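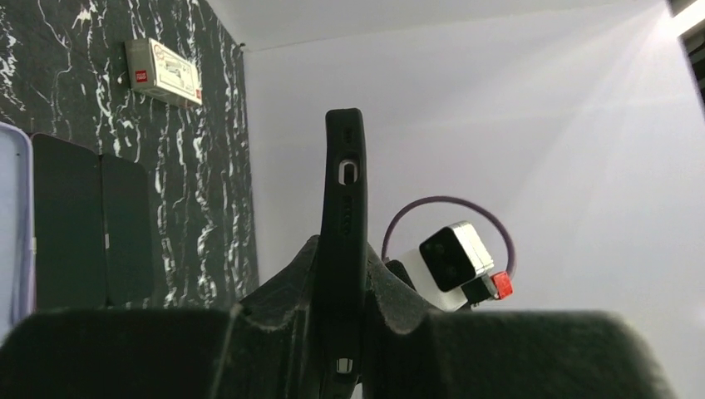 About Sendard

June, by Berkay Kozan

Sendard is a small company in Turdale that buys used smartphones, checks them and sells them again. We also sell protective cases, new and used, and we repair what is possible to repair. My partner Timo Hagedorn and I started it in the back of his uncle's shop on Karabulut Street, in a room of 23 square meters with one window. The shop has moved since then but we have stayed in the room, and later we rented also the one next to it.

Before this I worked for a phone repair chain and Timo worked in a warehouse for office supplies. We both saw many good phones go into a drawer or into the garbage. A person buys a new phone, the old one is put in the kitchen with the batteries and the rubber bands, and after some years it has no value for anybody. We wanted to ask people for the phone earlier, when it can still be useful.

When a phone comes to us, the first thing we look at is the case. Many customers send the phone together with its case, and we are glad when they do. A case tells a lot. If the corners are worn and the back of the phone is clean, the case did its work. We check if the openings for the buttons and the charging port are still in good shape, because a soft case becomes wide there with time and then dust comes in. Cases which pass are washed and offered with the same model for a small price.

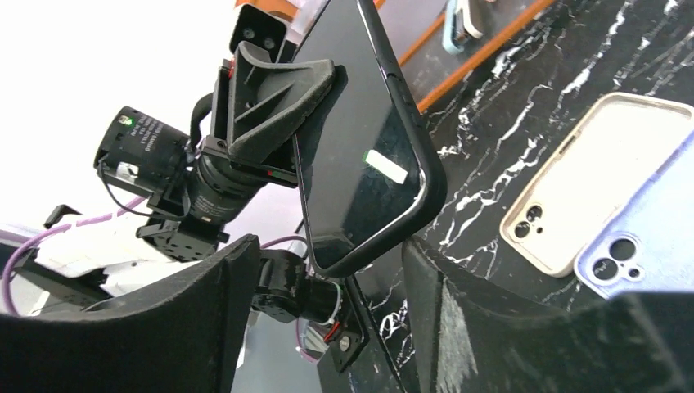
After the case we do the screen and the body. We look at the glass under a lamp from two sides, we press every button, and we make one call to our own office number (Timo answers, and he is usually tired of it by lunch). The battery is measured and the result is written in the listing exactly as we have read it. If a phone has a scratch on the back, we write where it is and we show it.

We sort into 2 grades only. Grade A is a phone you could give as a present. Grade B works the same but you will see that somebody had it before you. In the beginning we had five grades and our customers could not tell what was the difference between the third and the fourth. To be fair, we could not either.

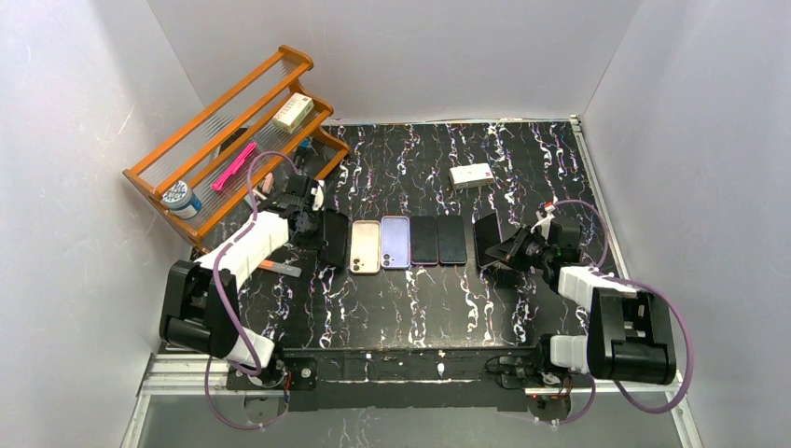
Colors are a bigger question than we expected. Black phones sell every week of the year. Gold and purple ones stay longer, but the people who want them really want them, and they write to us to ask when the next one is coming. For this reason we keep a waiting list by color. You can put your name on it from the contact page, and there is no obligation to buy.

All phones have a warranty of 12 months. Last year we passed 1,000 phones sold, and we had a cake with the number on it, with the comma in the wrong place.

We send to all the region, and from Elluvton you can also collect your order at the bookstore by the bus station. If you want to bring us a phone in person, please come on Friday, when one of us is always at the front desk. Please remove your SIM card and sign out of your accounts before you come. We can help you with this if you are not sure how it is done, but it takes some time and you will need your password.

Related pages

How to send us your phone
What Grade A and Grade B mean
Used cases: models we have now
Waiting list by color
Collecting your order in Elluvton
Warranty and returns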